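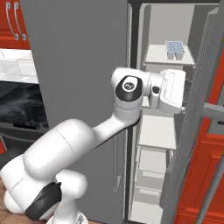
The Second Tablets: Who Wrote the Words in Exodus 34?
Student project report, December 20, 2021
3 min read | 14 shares

My project is about the second pair of stone tablets. Most people remember the first pair, which Moses broke at the foot of the mountain. I wanted to know how readers understand the second pair, and who they think did the writing.

In August I gave 100 question sheets to Bible study groups in Jinville and Lorkthorpe. I received 79 of them back. The sheet was short, and it asked people to answer from memory before opening the book.
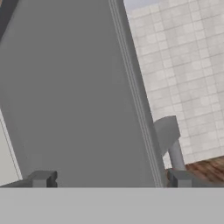 Exodus 34:1 tells Moses to cut two tablets himself, and God promises to write on them. So Moses must carry them up the mountain with nothing on them. I find this part very strong, and I tried to imagine it. The gray slab in the picture has a wide, flat face without any mark or letter, and in a similar way I imagine the stone that he carried. In chapter 32 the first tablets were written on both sides, and the stone also was the work of God. The second time, the stone comes from a human hand.

The difficulty comes in verse 28. It says "he wrote on the tablets," and the "he" is not clear.

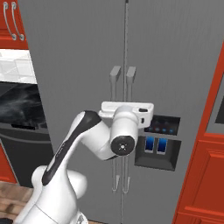 Many readers take it as Moses, because he is the person in the sentence before. But Deuteronomy 10:4 says that the Lord wrote them, the same as before. On the sheets, only 14 people noticed that there is a question here. I did not notice it myself at the first reading.

I still want to compare more translations, and I would like to repeat the questions with the youth group in Vustard.

2 comments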